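How to get a robot arm to put memory in a PC (using force instead of sharper eyes)

I promised a few of you a write-up after the last meet-up, so I've finally sat down with a pot of tea and my notes. It covers the memory step only. The processor and the hard disk are their own headaches and I'll get to them another time!

Quick bit of background. Obadia Kimaro and I have been working on what we call the Nundlow search, a way of finding a slot by feel once the camera has got you close. We'd spent ages trying to make the camera better (new calibration, new lighting, a lot of swearing) and the stick still landed a hair to one side and jammed. People don't look that closely when they fit memory. They get it near, rock it a bit, and push when it drops in. So we copied that.

What you'll need

An arm that can report force at the wrist, or at least one that lets you guess it from the joints. A two-finger gripper. A camera on the arm. An old desktop you don't mind scratching, and memory you don't mind killing. We keep a box of dead sticks for the early runs and I'd strongly suggest you do the same.

Step 1. Lay the case down and stop it moving

Side panel off, open side up. If the case can slide, your force readings are rubbish, and you'll spend an afternoon blaming the code like I did. Rubber feet don't help you when the thing's on its side. Clamp it, or wedge it against something solid.

Then open the latches at the ends of the slot by hand. We did try having the arm do it. Never again, or at least not this year.

Step 2. Teach the grip

Hold the stick near one end and keep the fingers well away from the gold edge. Close gently! Our first grip setting was strong enough to bend a stick, and Obadia still has it pinned over his desk.

Now the bit I'd skip if I were impatient, so please don't: after every pick, hold the stick up to the camera and measure its tilt. It will never come out of the tray quite the same way twice. Save that tilt and take it off your target pose. This one change did more for us than anything else on the page.

Step 3. Get close

Move to a point 8 mm above where the camera thinks the slot is, and straighten the stick up there, with nothing underneath it to hit. Come down slowly until you feel contact. We stop at 3 newtons. Any lower and cable drag sets it off, so check how your own cables hang before you settle on a number.

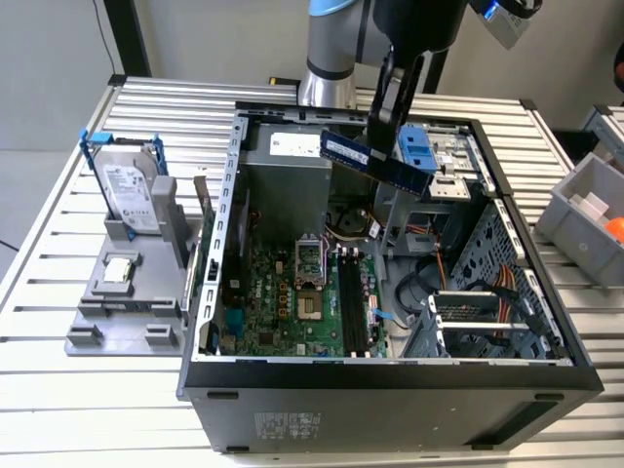
Memory module in the gripper over the open case, still at an angle, with the two long black slots on the board below.

Go round the power leads, by the way, even if it makes for a silly-looking path. I've got a fixed waypoint high over the case and the arm always passes through it before it starts coming down.

Step 4. Feel for the slot

Keep a light downward push on and trace a small spiral. When the edge finds the slot you'll see the height drop and the sideways force jump at nearly the same moment. Wait for both. We used height alone to start with and it was fooled by the gap beside the slot over and over.

If the spiral finishes and you've found nothing, lift off, measure the tilt again and have another go. We allow 4 tries and then the arm gives up and beeps at me.

Step 5. Push

Press one end first, then the other, then both. Stop on a force limit, never on distance. Check the latches with the camera afterwards, and give the stick a tiny upward tug. If it comes away, it wasn't in.

How well does it work?

We've logged over 3,000 tries now. The spiral beat the camera-only version by a wide margin, and most of what's left on the failure list is bad picks, which takes you straight back to Step 2. Định Nghiêm ran the same routine on a different arm with only the force limits changed, and it was happy enough after a morning of fiddling.

What I haven't sorted is speed. It's slow, a fair bit slower than my own hands, and most of that is the spiral. I want to try learning the first guess from the old logs so it starts nearer the mark. If you've done anything like that, leave me a comment below and tell me how you dealt with the noisy wrist readings.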